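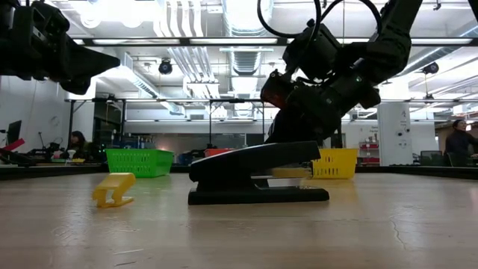

Karamanlidis truck: griddle temps and the new menu

narkix_40 wrote:
Went to the Karamanlidis truck at the Britdale lot for lunch. Ordered the pork gyro and a side of fries. Pork was sliced off the cone, then finished on the flat top. Good crust, slightly high on salt. Pita was griddled on one side only, and it split at the fold before I was halfway through. Wait was 2 minutes to order and much longer to pick up. Has anyone tried the lamb?

helard_fan wrote:
Lamb is better than the pork but they run out early. The pita problem is new. They used to oil both sides. I think they dropped the second side when they cut the crew in February.

E. Villalobos wrote:
The crew is the same size. I park two spaces down most weeks and can see the window. What changed is the griddle. The old one was 40 inches wide, the current one is narrower, so bread and meat share the same surface. Bread loses.

helard_fan wrote:
OK, I'll take your word on the crew. A smaller griddle still doesn't explain one-sided pita. Flipping takes no extra room.

E. Villalobos wrote:
It takes extra time on the surface. Same limit.

dropzone wrote:
Disagree with the OP on salt. I had the pork the same week and it was under-seasoned if anything. Could be where on the cone it was cut. The outer slices carry most of the rub.

narkix_40 wrote:
Possible. Mine was all outer slices, no pale pieces. The fries were salted separately and those were fine. Skin on, medium cut, fried twice as far as I can tell.

tray_return wrote:
Fries are the best thing on the truck. The tzatziki is thin, though. It needs to be drained longer. By the time I sat down it had soaked the paper and the bottom of the pita, so that may be your split right there.

narkix_40 wrote:
Mine had sauce on the side and it still split.

tray_return wrote:
Then it's the bread.

dropzone wrote:
Does the Helard Street location have the same menu? It's closer to me.

Estrella Villalobos (posting from my other account) wrote:
Mostly. No fries at Helard Street, they swap in lemon potatoes. Lamb is on the board at both stops. Get there before noon if you want it. Ask for the pita done on both sides. They did it for me without an extra charge.

helard_fan wrote:
Will try that and report back.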